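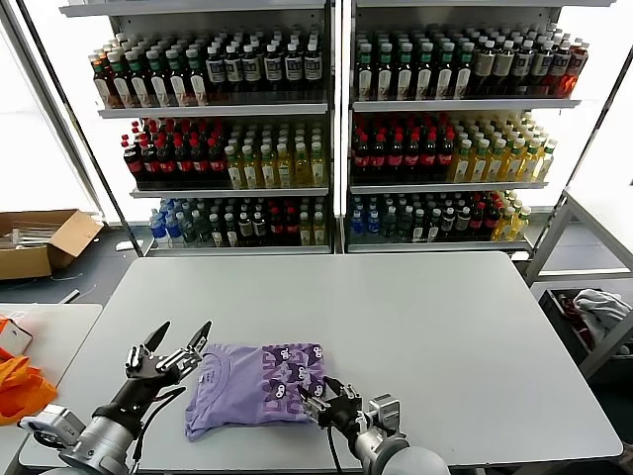
4.2 Choice of audio track

Viewers in the Wadum sample could switch between the original English track and the dubbed track at any point during a film. We logged the track in use at the start, at the end, and at every switch between. After removing sessions shorter than five minutes, 2462 sessions remained. Of these, 622 included at least one switch, and in 606 of those the viewer had started on the dubbed track.

Most switches came early, usually during the first long stretch of dialogue. Action scenes with little speech produced few of them. This agrees with the interviews reported by Papadakis and Pappas, whose viewers said they judged a dub by its first conversation and then stopped paying attention to it. Crime films were the exception. In that group switching went on well into the second half — often in scenes where several characters talk over one another and the dub gives two of them the same voice actor.

A switch was counted only if the new track stayed on for a full minute. Shorter changes were treated as browsing of the audio menu. Lamont used a lower limit in her study of the Ploneo catalog, so her totals can't be compared directly with ours.

Subtitles were coded separately. Many viewers who moved to the original track turned on subtitles in the same visit to the menu, and the log does not record which setting they changed first. We therefore treat the two changes as one event. Viewers who kept the dub rarely used subtitles at all, except in films where songs had been left in English.

The age of the dub may also matter. Older titles in the sample carried mono dubs made for television, mixed well below the level of the music. Iturra rated the sound quality of each dub without seeing the session data, and those ratings are used as a control in Section 4.3.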